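Part 3: Setting up your blog's posting queue in Gridon

I wrote this section for anyone who runs a little personal blog like mine (mostly outfits, kid stuff and whatever I baked) and keeps falling behind on posting. Gridon's queue is what finally got me back on track, so let's get yours going!

Before you start: you need to be logged in as the blog's owner. A guest writer login won't show the Queue tab at all, and I lost a whole nap time figuring that out.

1. Open your dashboard and click Queue, then New Queue.

2. Give it a name. Mine is called Plunville, after the street I grew up on, but "weekday posts" is fine too.

3. Pick a posting time. I use 6:30 in the morning so there's something up before breakfast chaos hits.

4. Drag in your drafts. The queue holds up to 59 posts – I have never had more than nine in there, so don't let that number scare you.

5. Click Save, then flip the switch at the top from Paused to Running.

Note: if you skip the switch in step 5, your drafts just sit there. No warning, no email, nothing.

Adding a photo to a queued post

6. Open the draft and click where you want the photo to go. Put it between two paragraphs, not inside one, or the text wraps in a really funny way on phones.

7. Choose Upload, pick your file, and wait for the green check mark. 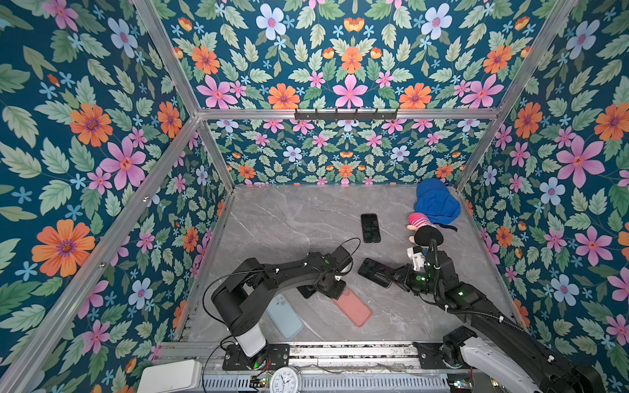

Sample photo at full column width: phones, a plush toy and lots of floral wallpaper.

8. Type your caption in the box under the photo. You get 200 characters, and spaces count (I'm wordy, so I hit that limit all the time).

9. Click Preview and look at it in both the wide view and the phone view.

Caution: don't close the tab while a photo is still loading. The draft goes back to its last saved version, and anything you typed after that is gone. I save first now, every single time.

Letting readers know

If you use Pretell for your email list, you can hook it up on the same screen. Click Connect, paste in your list key, and choose "send when posted." Leave "send when queued" alone, please! I checked it by mistake in April and all 514 of my subscribers got a link to a post that wasn't up yet.

Note: the Van der Merwe theme hides the sign-up box on phones. Go to Theme, then Small Screens, and check Show Sign-up to bring it back.

Taking a break

Kids get sick, you get tired, it happens. Flip the switch to Paused and your posts keep their order for 29 days. After that they move back to Drafts – still safe, but you'll have to drag them in again.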